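About Graltix

Graltix is a contract testing laboratory for molded and extruded plastics. We measure dimensions, mechanical properties and aging behavior on parts and raw material supplied by toy makers, housewares companies and packaging converters. Our main laboratory is in Stockdale. Sample receiving and long-term storage are handled at the Drellach building, on the same road.

The company was started by Benjamín Ledesma, who had run the incoming inspection department of an injection molding plant and wanted to offer the same work to firms too small to keep their own test equipment. He remains laboratory director and signs off on all non-routine reports.

What we test

Most of our work falls under four headings: tensile and flexural properties, impact resistance, dimensional inspection, and accelerated weathering. Melt flow and moisture content are run on pellets and regrind, usually as a pair, on material dried at the customer's stated conditions. If no drying conditions are stated, we use those on the resin supplier's data sheet and note this in the report.

Impact testing is done with a pendulum or a falling weight, depending on part geometry. Notched bars can be cut from flat sections of finished parts, but results from cut bars should not be compared with those from molded bars. Gate location and flow direction affect both. We record the orientation of every cut bar and keep the offcuts with the retained sample.

Weathering cabinets run continuously. Exposure is 500 hours unless the customer asks for another period, and parts are pulled at set intervals for color and gloss readings. Longer exposures can be booked, although cabinet space is limited from August onward.

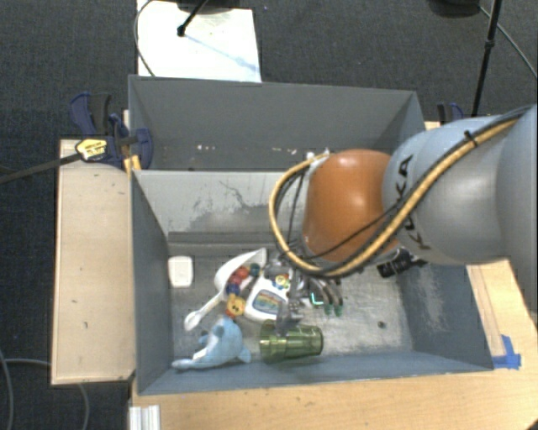 KUKA arm and gripper over a gray bin of toys and household items.

Sample handling

Each shipment is logged on the day it arrives and conditioned at a fixed temperature and humidity before any measurement is made. Parts that absorb moisture, nylon in particular, are kept sealed until conditioning begins. Customers who want results on parts in the as-molded state should say so on the submission form – this cannot be corrected later.

Tested specimens are retained for 245 days after the report is issued, then recycled or returned at the customer's cost. Retained specimens are filed by report number. Raw data files are kept longer and can be supplied on request in a plain table format.

Reports and records

Sample numbers, test methods, operator initials and instrument settings are held in Flellevum, our in-house records system. A standard report lists individual values as well as the mean and standard deviation. We do not remove outliers from a data set. A specimen that breaks at the grip or shows a visible void is flagged, and a replacement is run if enough material was supplied.

Measurement uncertainty is stated for dimensional work and is available for other tests. Statements of pass or fail are made only against a limit the customer has given us in writing.

Submitting work

The minimum order for routine testing is 2 specimens per property, although most methods call for five or more. Parts up to 20 inches in their longest dimension can be accepted without prior arrangement. Larger parts should be discussed with the laboratory first, along with anything painted, plated or filled with glass fiber.

Submission forms are available at the receiving desk and should be packed inside the carton. Please mark the resin grade, the molding date and the cavity number where known.

Page last revised Jul 6, 2022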